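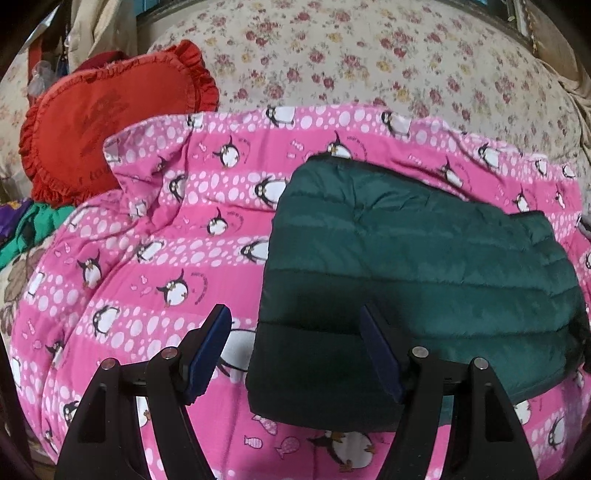

Hye-jin Ok has repaired coats and quilts in the same shop in Tarnby for 6 years. Before that she cut patterns for a workwear maker in Duter. Most of her customers find her in November, when they pull a winter coat out of a box and see that the filling has gone flat or a seam has opened.

"They think the coat is worn out," she says. "Most of the time the shell is fine and somebody has put it away badly."

She keeps a notebook of every job. Last year it ran to 671 entries, and 95 of those were padded coats and vests with nothing wrong except that they had been packed too tightly for too long. She charges for an hour's work on those, and she would be glad to see fewer of them.

Her first rule is to wash before storing. Skin oil and food stains that don't show in spring turn yellow by fall, and moths go for them. She uses half the soap the label calls for and runs a second rinse. Fabric softener stays on the shelf. Down goes in the dryer on low, and she stops it every half hour to break up the clumps by hand.

"You have to be bored with it," she says. "If you think it's dry, give it another round. The outside dries first and fools you."

I asked about vacuum bags. She owns a few and uses them for moving house. For a whole summer she prefers a cotton pillowcase or an old sheet, with the coat folded in loosely and nothing on top of it. Quilts get the same treatment, but she takes them out halfway through the season and folds them along different lines. A quilt left on one fold for years will split there, starting with the thread and then the cloth.

Her mother was stricter. The family's bedding was aired over a rail twice a month, whatever else was going on. One of those quilts is still in use, with a new backing and most of a new border.

"My mother would say it's a different quilt by now," Hye-jin says. "I say I sleep fine under it."

The machine in the front window is a Mbwambo with a chipped base, bought used and repaired more often than some of the coats. She does small tears by hand. For a nylon shell she uses a fine needle and polyester thread, and she closes the hole from the inside if she can get there through the lining. Iron-on patches she won't touch on down, after one melted a customer's sleeve in her first winter.

The oldest customer so far was 92 and brought in a child's blanket that needed new binding. It took two afternoons. Hye-jin kept a short piece of the old binding, with permission, and it is pinned above the cutting table next to the price list.

She plans to teach an evening mending class at the Nullulach library once the fall rush is over. Students should bring their own scissors.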